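# Ritix – a small wiping arm for deep sinks

Ritix is a tabletop arm that wipes out the bottom of a square steel basin with an ordinary cloth. Kidus Woldegiorgis and I built it on the back bench of our shared workshop, starting in May, and it has become the project I talk about too much. It clamps to the counter rim, weighs little enough to carry under one arm, and runs off a 24-volt supply. 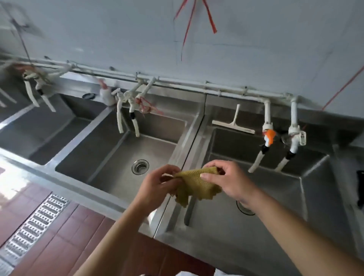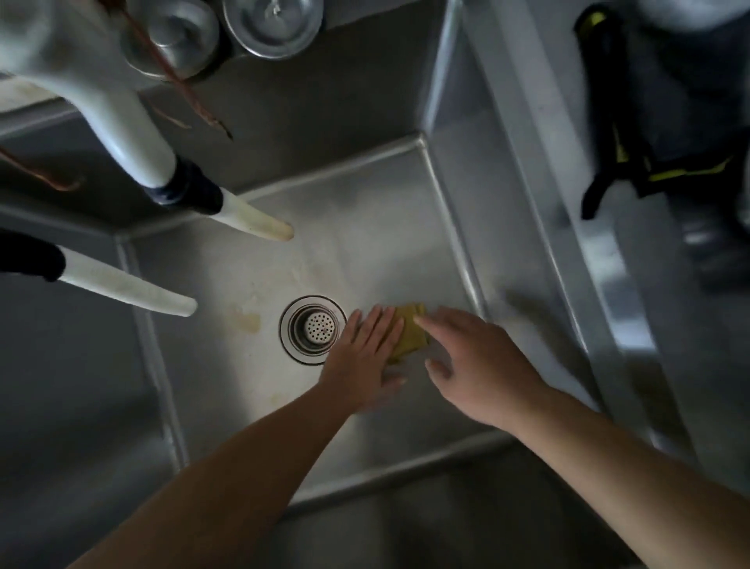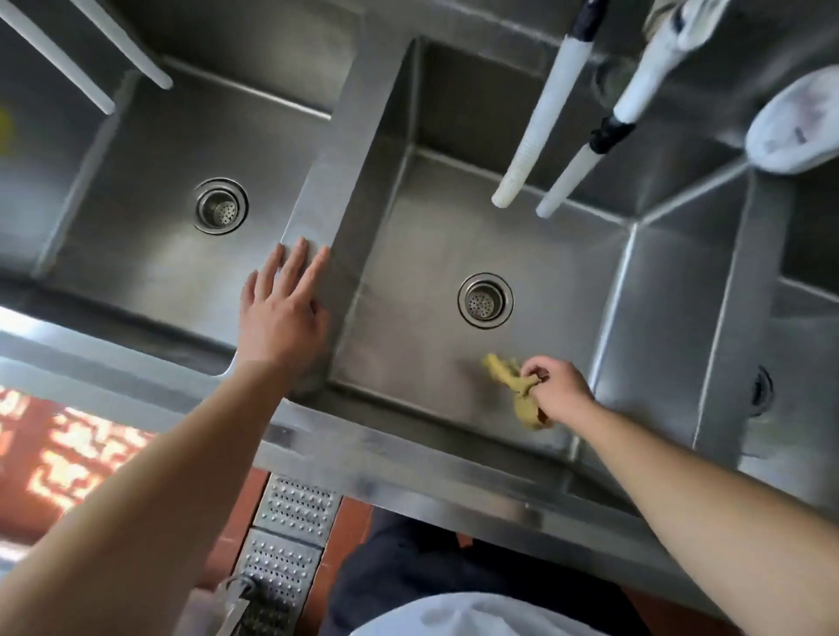 The wiping stroke in Ritix was the hard part, and we threw away two versions before Teguh Liew talked us into copying a hand. A sink floor seems flat until you drag something across it – then the drain ring catches the cloth, the cloth bunches, and the motor keeps pulling. So the arm now presses with two padded fingertips, much like the bare fingers on the yellow cloth beside the drain in the second picture, and it lifts a little when the load jumps. I love watching it do that!

**What you get**

- Arm with rim clamp, reach 35 cm
- Two fingertip pads plus a spare pair
- Controller board with our stroke files loaded
- All 171 printed and cut parts as files, if you'd like to make your own

**What it can't do yet**

Corners are slow, and it won't wring out a cloth. Amirul Hartono is working on a wrist that might – the first one squeaks terribly, but it turns. Our bench unit has done 1,343 strokes on its current pads, and the left one is getting thin.

Kits are packed by hand at the Santoso bench. Leave a note there with your basin depth and we'll cut the clamp to match.

Page updated July 5, 2021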